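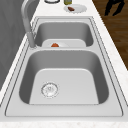

A double-basin stainless steel sink with a round drain strainer.

Dishwashing by hand

Washing dishes by hand is the cleaning of plates, glasses, cutlery and cookware with water, some kind of soap and a lot of rubbing. I've kept this article on my household pages for years and I add to it whenever somebody writes in, so some sections are longer than others. If you want the machine kind, I have a separate page for that (it's shorter, I don't like mine much).

Before soap

People cleaned pots long before they had anything we'd call detergent. Sand was the big one, along with ash, straw and handfuls of rough plants. Wood ash mixed with a greasy pan makes a very crude soap all by itself, and I tried it once on a camping trip in June with a skillet full of bacon fat. It worked fine! My hands were dry for days afterward, though, so wear gloves if you get the urge.

Horsetail is another old scrubber. It's a plant that takes up silica from the soil, which makes the stems gritty, and one of its old names is scouring rush.

How soap does it

Grease and water don't mix. A soap or detergent molecule has one end that likes water and one end that likes fat, and a crowd of them will surround a speck of grease and carry it off into the dishwater. Hot water helps by softening the fat. Foam does very little of the cleaning, but most of us (me included) feel cheated without it.

The usual order

The traditional order goes from cleanest to dirtiest: glasses, then cutlery, then plates, then serving bowls, then pots and pans. My aunt, Loretta Pennington, taught me to put the cutlery in to soak while I did the glasses, and I still do it that way - except for knives, which stay on the counter where I can see them. You change the water when it goes gray or when the suds are gone.

One bowl or two

With two bowls you wash in one and rinse in the other. With a single bowl you either rinse under the tap or set a plastic tub inside. Readers have strong feelings on this. Zofia Żak wrote to say that two bowls are a waste of space and that no roasting pan has ever fit in either of hers. Fasil Wubshet grew up in a house with one bowl and seven people and would never go back. I side with Fasil, but I've met Zofia's roasting pan problem too, and the answer in my house is to wash it one end at a time and get water on the floor.

Some people don't rinse at all and let the suds slide off in the rack. It's common in parts of Britain, and it shocks Americans every time it comes up.

Cloths, brushes and sponges

Brushes dry out fast between uses and last me a good long while. Sponges hold on to water and bits of food, so they get smelly, and I swap mine every 12 days or so when I remember. Knitted cotton dishcloths can go in with the towels. Steel wool is for bare steel and the bottoms of old pans, and please keep it away from nonstick coatings.

Cast iron is its own argument. A little dish soap won't hurt a well-seasoned pan, whatever your grandfather told you, but leaving it to soak overnight will rust it.

Drying

Air drying is easiest. Towel drying is quicker and gives you clearer glasses, especially with hard water, and it's the job that gets handed to kids. I was paid 30 cents a night for it and thought I was rich. A linen towel leaves less fluff than a cotton one.

See also: Dish racks; Drain cleaning; Hard water; Tea towels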